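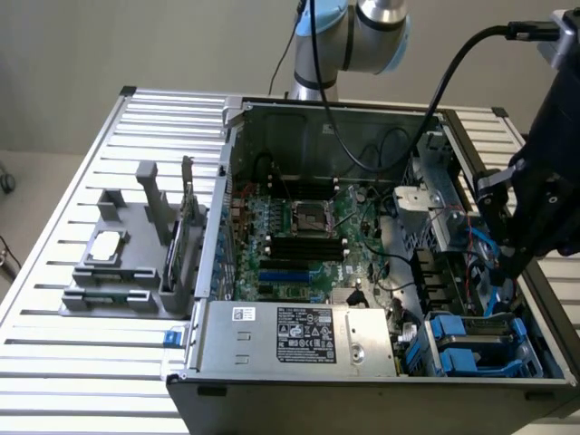
Budget for a small arm cell to strip old desktop PCs — what have I forgotten?

We take in old office towers at our repair and reuse workshop, and I've finally been given the go-ahead to plan a robot arm for the board work: memory out, cards out, drives unplugged. I'm so excited about this! The tower lies on its side on slotted aluminium rails with the panel off, the arm works from above, and a 3D-printed fixture sits to the left for the small parts.

I've got a price for a Pirine arm and one for a Valtorent, and they're close enough that I'd be happy with either. What I can't work out is everything else. I've put down £400 for the bench rails and brackets and £300 for fixtures. Is that silly? We see 63 towers in a typical month, and I need to send the numbers in by August.

3 answers

Answer 1 (accepted)
Lovely project! The rails figure sounds fine, and you'll be glad of the slots every time you want to move something. I'd double the fixtures money though. We printed 7 versions of our first tray before parts sat in it properly, and filament is cheap but the hours add up.

Things I'd add to the list:
- spare gripper fingers, at least two sets
- cable clips and a longer arm cable (the loop that hangs into an open case will find every heatsink and SATA lead in there)
- a proper stop for the case to push up against, so each tower lands in the same spot
- training days, which we left out completely

Ask both sellers what the gripper can reach down beside the drive cage. Reach on the data sheet is measured in open air, and a drive bay is a tight corner. Take one of your own towers to the demo — Costigan let us do that and it changed which gripper we bought.

Answer 2
get the valtorent, ours is great

Answer 3
Agree with the first answer on nearly all of it. I'd also keep some money back for the second year. Our Mumell service plan was free for twelve months and then it wasn't, and I had to go back and ask for more. Memory slots are a brilliant place to start, by the way. Leave the processor until later, the little retention lever took us ages. Do post how you get on!

14 comments · 9 shares
Contact us | © 2018 | Back to top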